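Tutcombe is hiring an equity research writer to cover retail and consumer stocks. The job is full time and can be done from our main office or from home anywhere in the continental United States. It reports to Duyên Diệp, who runs the consumer desk.

Posted 2026-10-27. Open until filled.

## About the job

Tutcombe publishes stock research for individual investors. Most of our readers manage their own retirement money and hold shares for years at a time. They pay for a subscription, and we don't take money from the companies we write about.

The consumer desk covers department stores, home furnishings, grocery, discount chains, restaurants, apparel and the suppliers that sell to them. The writer in this job will take over the home and general merchandise list from a colleague who is moving to our bond team. It's a list with a lot of turnaround stories on it, so you should be comfortable reading a balance sheet that is under strain and explaining to a reader what the debt covenants say.

You will write under your own name.

## What you will do

- Write two articles a week, usually 700 to 900 words each
- Keep models up to date for the companies on your list and reconcile them after each quarterly filing
- Cover earnings on the day they are released, including calls that start before the market opens
- Read 10-Ks, 10-Qs, proxy statements and lease footnotes in full
- Answer subscriber questions that the support team passes along
- Correct your own errors quickly, with a dated note at the bottom of the article
- Take a turn editing other writers' work during earnings season

You won't be asked to write headlines, choose pictures or post to social media. The web team handles those. 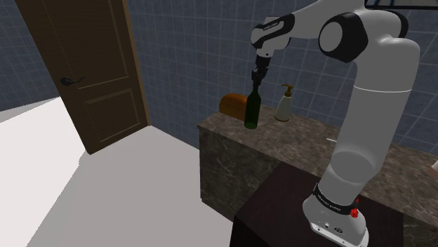
**CAREERS / RESEARCH & EDITORIAL**

## What we are looking for

You need to have at least two years of paid work in one of these areas: equity research, credit analysis, corporate accounting, retail finance or financial journalism. Store operations or buying experience counts if you can also show us that you know your way around financial statements.

You also need:

- Clear writing, in everyday English, with few adjectives
- A working knowledge of GAAP, especially inventory accounting, operating leases and share-based pay
- Good spreadsheet skills; we will ask you to build something during the hiring process
- The habit of checking a number against the original filing before you use it
- Authorization to work in the United States

A CFA charter or CPA license is welcome but isn't required. Neither is a college degree. If you have a blog, a newsletter or a school paper with your analysis in it, send us that.

We keep our models in Vunix and our drafts in Nandari. Most new hires haven't used either one, and you will get training on both in your first month.

## Trading rules

Please read this part before you apply. Everyone on the research staff has to follow the same rules, and some people decide the job isn't for them once they see them.

You may own individual stocks. You must disclose all of them to compliance when you start and again every April. You may not buy or sell shares of any company on your own list. You may not trade any stock that Tutcombe has published on until two full trading days have passed. Options, short sales and margin are not allowed. The rules also cover your spouse or partner and anyone else whose account you control.

If you already hold stocks that would be on your list, tell us during the interviews. You can keep them, but they will be frozen while you cover the company and disclosed at the foot of anything you write about it.

## Pay and benefits

The position is salaried. We will tell you the pay range in the first phone call, or by email before then if you ask. Where you live doesn't change the range.

Benefits start on your first day and include medical, dental and vision coverage, a 401(k) with a company match, paid vacation, paid parental leave and paid sick time. We pay exam fees and study materials for the CFA program after six months on staff. Remote staff get a home office allowance, and travel to the main office for the annual planning week is paid by the company.

Hours are regular for most of the year. During earnings season they are longer and start earlier, and we ask staff not to schedule vacation in those weeks if they can avoid it.

## How to apply

Send the following to the careers desk through the application form on this site:

1. A resume, as a PDF.
2. One published or unpublished piece of your own analysis on a public company. It should be something you wrote without an editor, or tell us how much was changed.
3. A note of no more than 200 words on a retail company whose latest annual report you have read. Tell us one thing in the report that you think investors have missed, and give the page number.

Please don't send a cover letter. Applications without the note in item 3 won't be read.

## What happens next

Duyên Diệp and one other editor read every complete application. If we want to go further, you will have a phone call of half an hour, then a paid writing and modeling exercise to do at home, then a video interview with the consumer desk. We check references at the end. Employment background checks are run by Ghoneim, and you will be asked for written consent first.

We write to everyone who completes the exercise, whether or not we make an offer. If you need an accommodation at any stage, put it in the "anything else" box on the form and it will go to human resources only.

Tutcombe is an equal opportunity employer. Recruiters and staffing agencies, please do not contact us about this opening.

Reference number for this position: 288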